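Grisach Processions Register: Data Card

Summary

The Grisach Processions Register is a structured listing of public religious processions, patron-saint feasts and related street celebrations held in the Grisach district and the neighboring parishes of Drakisach. It contains 2,319 entries drawn from printed programs, parish notices and municipal road-closure orders. Each entry describes one procession on one occasion. A feast with three processions therefore appears as three entries linked by a common feast code.

The register is maintained by the Prerus Archive of Local Customs. Earlier work on the material was carried out under the Lammers index, a card catalog that was closed when the present register was opened. Where an entry descends from a Lammers card, the old card number has been kept.

Contents of the release

entries.csv – one row per procession
feasts.csv – one row per feast, with its usual place in the church year
routes.csv – ordered street names for each route, where known
sources.csv – one row per printed or written source
codes.txt – the lists of permitted values for coded fields

All text files use UTF-8 encoding and comma separators. Empty fields mean that the information was not found. They do not mean that the feature was absent from the procession.

Main fields in entries.csv

entry_id: a permanent number, never reused
feast_code: the link to feasts.csv
parish: the parish from which the procession set out, in its current spelling
brotherhood: the name of the organizing brotherhood as printed in the source
start_time: local time, 24-hour clock
floats: the number of floats announced
music: a coded value for band, drums only, choir, silent or unknown
weather_change: a coded value for shortened, postponed, moved indoors, canceled or none recorded
lammers_no: the former card number, if any
source_id: the link to sources.csv

The brotherhood field deserves particular care. Several brotherhoods in Drakisach have changed their names, merged or split, and the register does not attempt to settle which present-day body is the heir of which older one. Names are copied as printed, including abbreviations. Users who need a single form for each body should build their own list and are asked to say so when publishing results.

Coverage

The register covers 76 parishes. Coverage is strongest for Holy Week and for the August feasts, for which printed programs were produced in quantity and often kept. It is weakest for winter processions, many of which were announced only from the pulpit or on a sheet pinned to the church door. Children's processions are included when they had their own route and start time. Private pilgrimages, funeral corteges and carnival parades are excluded.

Routes are available for a smaller share of entries. A route was recorded only when the source named at least the starting point, the end point and one street between them. Street names have been left in the form used at the time, and a table of later names is planned for a future release.

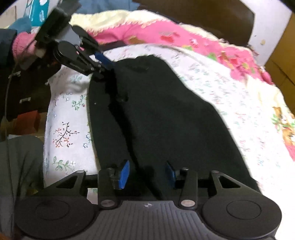
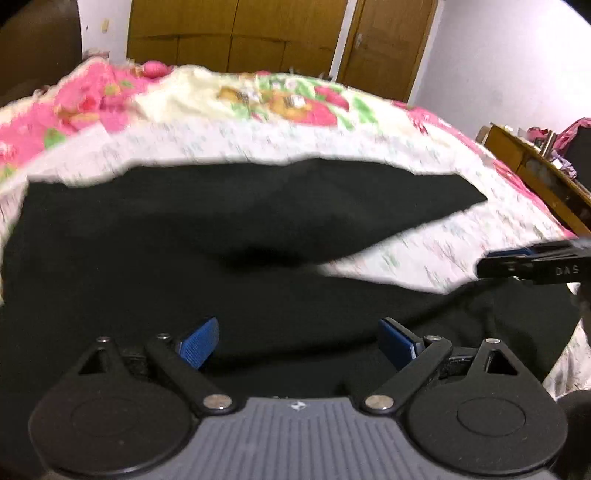

How entries were prepared

Each source was read once and entered by a member of the archive staff, then compared with the original by a second reader. Differences were settled by returning to the source. Where two sources disagreed on the same procession, the road-closure order was preferred for the route and the parish program was preferred for the start time and the number of floats. The source not followed is listed in sources.csv with the status "secondary".

Programs describe what was planned. A procession announced for 19:30 may have left the church at another hour, and a float listed in print may have stayed inside. Changes caused by weather are recorded only when a later notice confirms them, so the weather_change field should be read as a minimum.

Known problems

In 124 entries the start time is given in the source only as "after Mass" or "at nightfall". These carry the value 99:99 and must be filtered out before any calculation on times.

Seven parishes in the Drakisach hills moved their patronal feast from its original day to a summer date. Both dates appear in feasts.csv, but the entries do not always make clear which one was being kept.

The value "silent" in the music field was used inconsistently on the Lammers cards. On some it meant that no band played; on others it marked a procession held under a formal vow of silence – a quite different matter to the brotherhoods concerned. Entries with a lammers_no should be checked before this value is used.

Use and citation

The register may be used freely for research, teaching and local publications. Please cite it as: Prerus Archive of Local Customs, Grisach Processions Register, followed by the release number shown in codes.txt. Commercial event listings should not be built on the start times, which are historical and are not updated for coming seasons.

Corrections

Corrections are welcome from parishes, brotherhoods and individual readers. Please quote the entry_id, state the proposed change and attach a copy of the program or notice that supports it. Corrections without a source are kept on file but are not entered in the register. Accepted changes appear in the next release, and the previous value is listed in the change log.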